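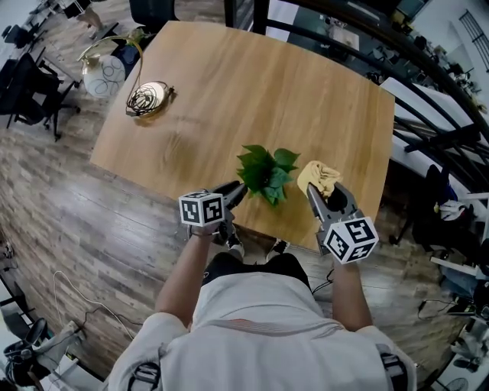
Pretudard Home Forum > Furniture and Finishes

White haze on oak table after oiling, what did I do wrong?

Posted by Rania Tahiri, February 23, 2020

I bought a secondhand oak dining table through Wikonley last year. The top was dry and had a few gray patches near one end, so I sanded it back with 120 and then 180 grit and put on three coats of Dobre hard wax oil. It looked great for a couple of weeks. Now there are cloudy white areas, mostly where plates and mugs go. Some are rings, but one is more of a smear as long as my hand with no clear edge.

Things I have tried so far:

Wiping with a damp cloth. The haze goes away while it's damp and comes back when it dries.

A little vegetable oil from the kitchen. Same result, and it felt sticky the next day so I washed it off with dish soap.

A hair dryer on low for a few minutes on the smallest ring. That one did get fainter.

I would rather not sand the whole thing again. It took me most of a long weekend and the dust got into everything, including a closet I was sure I had shut. The table is solid as far as I can tell. I can see end grain on the ends of the boards that matches the top. The can says to wait 16 hours between coats. I waited overnight each time, so maybe 10 or 11 hours. Our apartment is fairly cold in winter.

Can this be fixed in spots, or do I have to start over?

Pejman Zarei

You don't have to start over. You recoated too early in a cold room, and then you started using the table before the finish had cured. Dry to the touch and cured are different things with hard wax oil. In a cold apartment I would leave it a few weeks before putting anything hot or wet on it. The haze is moisture sitting in a soft finish.

First, stop using dish soap on it. It strips the wax and makes the next stain easier to get. Use water with a small amount of soap made for oiled wood, wring the cloth out well, and dry the table right after.

For the rings, keep going with the hair dryer, since it already helped. Low heat, keep it moving, and stop if the surface feels more than warm to your hand. Do one ring at a time and let it cool before you judge it. I have cleared most rings this way in two or three rounds.

For what's left, and probably for the big smear:

Wipe the spot with mineral spirits on a rag to get rid of wax and any leftover kitchen oil. Let it dry with a window open.

Rub the spot with a fine gray pad, with the grain, going a few inches past the haze on every side. You are not trying to reach bare wood.

Put on a very thin coat of the same oil. A teaspoon covers more than you would think. Work it in with a lint-free cloth, wait ten minutes, then wipe off everything that will come off.

Wait the full 16 hours, longer if the room is cold, and do one more thin coat if the spot looks duller than the area next to it.

Lay your used rags flat outdoors to dry, or soak them in water and put them in a metal can with a lid. Oily rags in a pile can catch fire without a spark. This applies to the ones from your first three coats too, if they are still in a bag somewhere.

The patch may look a little shinier at first. Mine evened out in a month or so.

Chaimae Benkirane

just use mayonnaise, leave it overnight. worked on my grandmother's dresser

Aldo D'Amico

Mayonnaise can work on old shellac or lacquer. I wouldn't put it on this table. She already had trouble with vegetable oil and it's mostly the same stuff.

I agree with most of what Pejman wrote. I would add that you went to 180 and then oiled. That's fine for oak, but check whether you got all the old finish off, because hard wax oil doesn't bond well over leftover varnish and it can turn cloudy in just those places. Put a drop of water on the underside and a drop on a hazy area. If the underside soaks it up and darkens and the hazy area just beads, that doesn't tell you much, since oil beads too. A better check is to scrape lightly with a razor blade in a corner that doesn't show. Varnish comes up as dry flakes or powder. Oil that hasn't cured comes up gummy.

If you get flakes, the spot repair won't last and you will need to sand that area to bare wood. If it's gummy, give it time and follow the steps above.

Get some cork trivets in the meantime. Felt coasters hold water.

Rania Tahiri

Scraped a corner and it was gummy. I did two of the rings with the dryer this morning and one is gone. Will leave the smear until it's warmer in here. The rags were in a bag under the sink, so they are outside now.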